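Reviews / Workcell Safety / Checklists and Guides

Osodum Bench Practice Guide for Two-Arm Cells, second edition

The Osodum guide is a spiral-bound manual of good practice for small robot cells, the sort with two light arms on a table and an operator within reach. It covers layout, cable routing, speed limits, gripping force, restart after a stop, and record keeping. The second edition came out in May. I used it for 14 shifts on a cup-stacking and sorting task and compared it with our house rules, which were written for a larger palletizing cell and fit badly.

The chapters are short and each ends in a one-page checklist. Rules are graded "must," "should," or "may," and the grading is consistent. The first edition mixed "should" and "shall" freely, and Lasgate, which publishes the guide, has cleaned this up.

Chapter 3, on cables, is the best part. It requires slack at every connector through the full range of the wrist, a check of the lowest point of each loop against the table surface, and a slow run of the whole program before any change in routing is accepted. It also asks that the loop be checked with the gripper closed on the part, at the highest and lowest positions in the program. Our house rules only asked for a check at the home position.

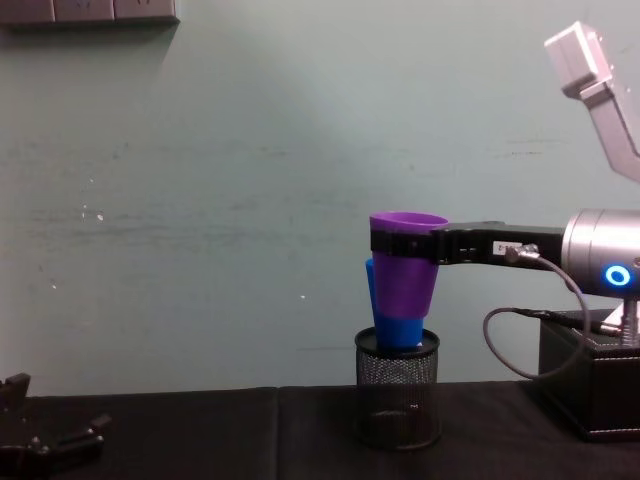
Chapter 4 deals with light, stiff-walled parts such as plastic cups. The rule is to set gripping force from the weakest part in the batch and to approach a nested stack along its axis. The guide recommends 30 trial cycles at reduced speed after any change of part, then a visual check of the rims. This is reasonable for a bench cell and took us less than an hour. The force table stops at rigid plastics. Paper and foam are left to the user.

Chapter 6, on restart, is weaker. It says a held part "must be made safe" before power is restored but does not say whether the operator should remove it by hand or jog the arm to a set-down point. Magdy Lahlou, who runs our second cell, read it one way and I read it the other. We wrote a local rule and taped it inside the cover.

The record sheets assume one arm. For two arms you copy the sheet and mark it left or right, which works until someone forgets. Inspection intervals are given as 1000 cycles or 8 operating hours, whichever comes first. On a slow task the hours always come first, so the cycle column stays mostly blank.

The Karagiannis handbook covers restart better but costs more and says little about cables. Shops with one cell and no written rules should start with Osodum and add a restart procedure of their own.

Rating: 4 out of 5

Contact: Drirkberg Workcell Review, reader desk | © Drirkberg | Back to top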